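Switching the House to Well Water, Month by Month

We bought the place outside Dernness knowing it had a well, and knowing the well hadn't been used in years. The previous owners had hooked up to the town line and left the old pump sitting in its pit. The water bill was fine for the first year. Then the rate went up in March and again in the fall, and I started looking down the pit with a flashlight.

I'm writing this out mostly so I have it in one place. A few people on our road have asked how it went, and I keep giving different answers depending on what I remember.

The well is 194 feet deep. I know that from a metal tag riveted to the casing, which also has the driller's name, too rusted to read. The county had no record of it. I called twice and was told to fill out a form, and the form wanted the permit number, and the permit number was the thing I was calling about. In the end the clerk let me leave that line blank.

The first real step was a water test. You can get a basic kit at the hardware store, but it only covers hardness, iron, pH and chlorine. For bacteria and nitrates you need a lab. I used the one in Haleck because it's a short drive and the sample has to get there within 30 hours. They give you the bottle. Don't rinse it – there's a powder in the bottom that's supposed to be there. I ran the tap for ten minutes, filled the bottle to the line and had it on their counter before lunch. 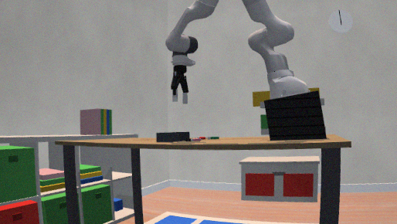 Gripper over the table, simulated view.

The results came back in a week and a half. Nitrates were low. Iron was high, which I could have told them from the color of the bucket. Coliform was present. That last one sounds worse than it is, at least for a well that's been sitting. The sheet that came with the results said to shock the well with chlorine and test again, so I did.

Shocking a well means pouring in bleach, running every tap until you smell it, and leaving it all alone overnight. Use plain bleach with no scent and no thickener. We filled jugs the night before for drinking and brushing teeth, and I forgot to fill one for the dog, so the dog got seltzer with the bubbles shaken out until I could get to the store. Flushing it afterward took most of the next day. I ran the hose out to the gravel by the road. Keep it away from the septic field and anything you want to stay green.

The second test was clean.

Then the pump. The old one ran, but it cycled on and off every few seconds, and the pressure tank was so waterlogged I couldn't rock it. I got two quotes. One company wanted to replace everything, including the pipe down the well. The other, Joly, said the pipe looked sound and quoted the pump, the tank and a new pressure switch. I went with Joly. The work took a day and cost around 2,000 dollars with the electrical. They left the pit cleaner than they found it.

I put in the iron filter myself. It's a Zirken, the smaller of the two they sell, and it goes after the pressure tank and before the water heater. The instructions are decent up to the drain line, where they just say to route it to a suitable drain. Mine goes to the floor drain by the washer with an air gap. I cut one piece of pipe too short and had to make a second trip for a coupling. The filter backwashes at two in the morning. We heard it the first few nights and now we sleep through it.

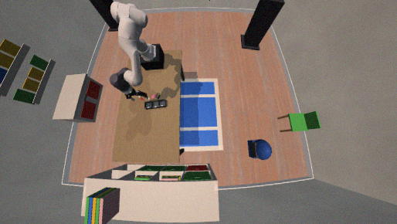

Wider view: arm, table and tray.

We kept the town connection for the kitchen. It adds a monthly minimum to our costs, so the savings are smaller than I'd figured on, but when the power goes out the well pump goes with it and I like having one tap that still works. There's a proper separation between the two systems. The town sent an inspector to look at it, and he signed off in a few minutes.

The water tastes different. It's harder, even with the filter, and the kettle needs descaling more often than it used to. Soap doesn't lather quite as well in the shower. The toilet tanks had orange stains from the first few weeks before the filter went in, and those took a rust remover and some scrubbing.

What's left on the list: insulate the pit lid before it gets cold, label the shutoff valves, and test again in the spring. I also want to replace the cap on the casing. The old one has a gap on one side, and I suspect that's how the bacteria got in to begin with. The new cap is on order.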